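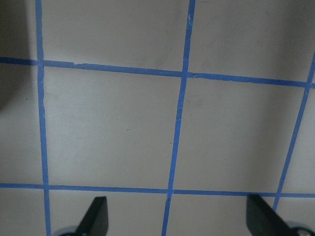

# Kombo gripper trials

I put this set together in February to see how two-finger grippers cope with a wooden box and a toy corn cob on a taped grid. It's 1,383 episodes so far, and 219 of them are wrist camera only - sorry, I plugged things in late!

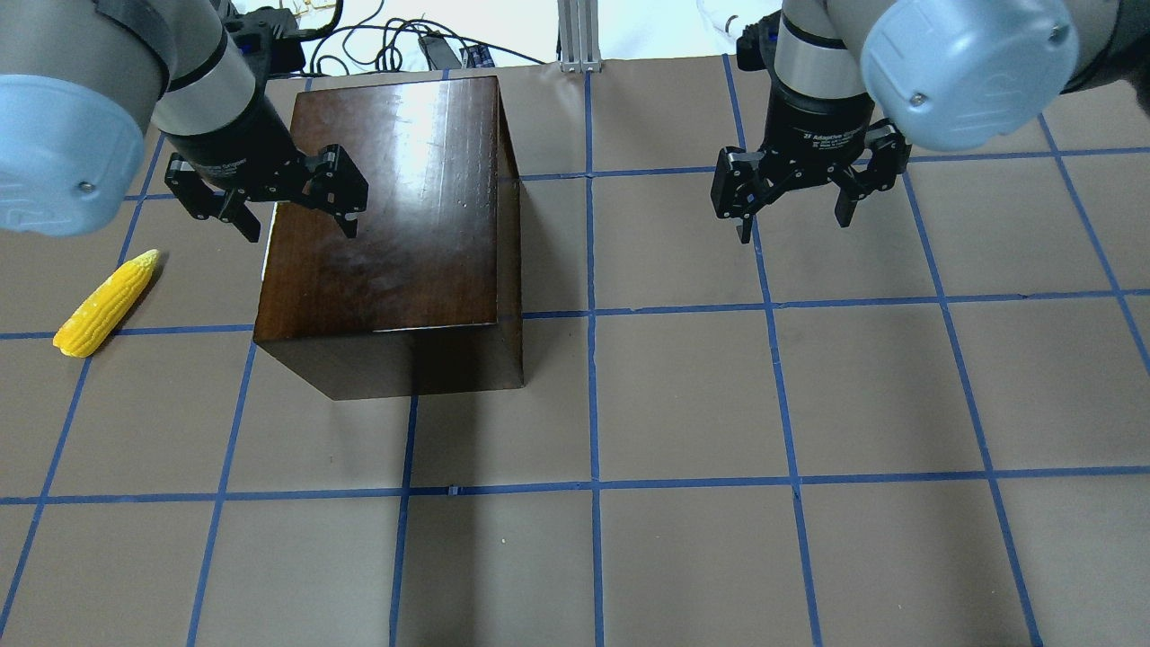 The box is the annoying one. Corn forgives a sloppy approach, but on the box a bad angle ruins the whole run, so I kept those in and tagged them `bad_angle`.

## Side cameras

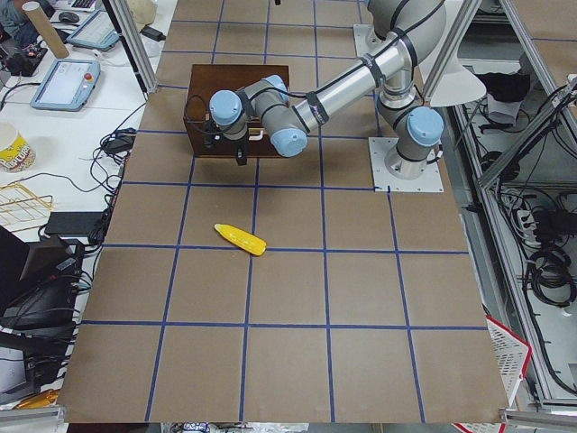 *Notes by Rehema Koech, Clovville*

Two fixed views, `side_a` and `side_b`. I like `side_a` better for judging finger height.
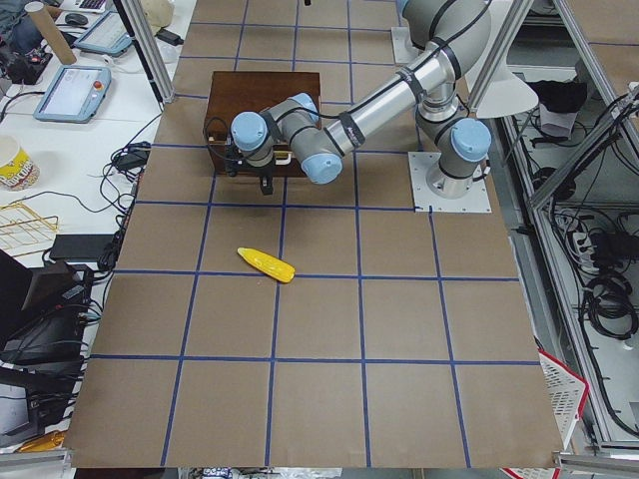
Mutua Magesa is rerunning 128 box episodes with a slower controller - I'll add them under `slow/` when he's done. Labels are mine, so open an issue if one looks off.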